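큰 테이블 치우는 날

읽는 시간 3분

저희 작업실 Tirby는 일요일 오후마다 종이 공작 모임을 열어요. 9월 들어서는 자리가 모자라서 Sheena Urquhart 님이 접이식 의자를 다섯 개나 더 들고 오셨고, 덕분에 다들 어깨를 붙이고 앉아서 색종이를 오렸답니다.

모임은 재미있는데 문제는 늘 그다음이죠. 색종이 조각은 진짜 어디에나 가 있어요. 소매 속에도 있고, 가방 안에도 있고, 집에 와서 양말을 벗으면 거기서도 나오고요! 과자를 먹으면서 하니까 부스러기도 빠지지 않아요. 저는 원래 손바닥으로 쓱 밀어서 바닥에 떨어뜨리는 쪽이었는데(죄송합니다), Esther Kirui 님한테 한 번 혼나고 나서는 얌전히 쟁반과 수건을 챙기게 됐어요. 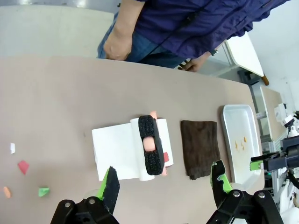 테이블 위의 키친타월과 갈색 수건, 그리고 오른쪽의 흰 쟁반. 왼쪽에는 빨강, 주황, 초록, 하양 종이 조각이 하나씩.

저는 이런 테이블을 보면 괜히 마음이 편해져요. 베이지색 상판이라 색종이가 눈에 확 들어오거든요. 빨간색이나 초록색은 멀리서도 보이는데 흰 조각은 은근히 얄미워요. 흰 종이 옆에라도 있으면 몇 번을 지나치게 되더라고요. 그리고 키친타월 오른쪽에 살짝 삐져나온 빨간 조각, 보이세요? 저런 걸 찾아내는 게 정리의 소소한 재미랍니다.

갈색 수건은 제가 제일 아끼는 살림이에요. 도톨도톨한 타월 천이 부스러기를 잘 붙잡아 줘서 한 방향으로 천천히 쓸면 끝이에요. 진한 갈색은 물감이 묻어도 티가 덜 나서 좋고요. 다만 풀 자국에는 별로예요. 풀은 키친타월에 물을 조금 적셔서 잠깐 올려 두었다가 닦으세요. 급하다고 손톱으로 긁으면 상판에 자국이 남아요. 저희 테이블 한쪽 구석에 그 증거가 있습니다...

흰 쟁반은 테두리가 올라와 있어서 과자를 담기에도 좋고, 조각을 모으기에도 좋아요. 물론 두 가지를 한꺼번에 하면 안 됩니다! 지난번에 Tumaini Mrema 님이 쿠키인 줄 알고 주황색 종이를 집으셨어요. 주황빛 도는 노란 부스러기는 색깔만으로는 정말 헷갈려요.

제 순서를 물어보신 분들이 있어서 적어 둘게요. 먼저 큰 물건을 옮기고, 종이 조각을 손으로 줍고, 쟁반을 털고, 마지막에 수건으로 훔칩니다. 종이를 줍기 전에 젖은 걸로 닦으면 색이 번져서 일이 두 배가 돼요. 멀쩡한 색종이 조각은 버리지 않고 유리병에 모아요. Jeptoo Langat 님이 그걸로 책갈피를 만드시는데 벌써 65개째예요. 하나 얻어서 요리책에 꽂아 두었는데 너무 예뻐요 :)

다음 모임에서는 자투리 종이로 작은 봉투를 접을 예정이에요. 가위는 작업실에 있으니 풀만 챙겨 오세요. 과자는 언제나 환영이고요, 되도록 덜 부서지는 걸로 부탁드려요!

최근 글
- 자투리 색종이로 책갈피 만들기
- Mowat 선반 조립한 날, 나사가 하나 남았어요
- 타월 수건 오래 쓰는 세탁법
- Brian Were 님의 종이배 갤러리
- 유리병 라벨 깨끗하게 떼기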